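Vellard two-finger gripper, tried on the coffee bench
Yasir Paracha, 15 Nov 2019 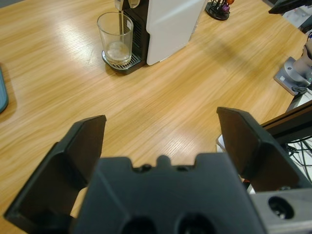 Is it worth buying over the older Usside gripper?
For light bench work, I would say so. It costs £1,248, and the Usside drops things more often.

I ran it for 2 weeks on glasses and coffee capsules. The angled tips get in close without knocking much over. Capsules were easy. Glasses needed the force turned well down, and the setting is buried in a menu – my main complaint. Around 10 grips in, the fingers wanted zeroing again. The manual says nothing on this. Flevside sent a fix in the end.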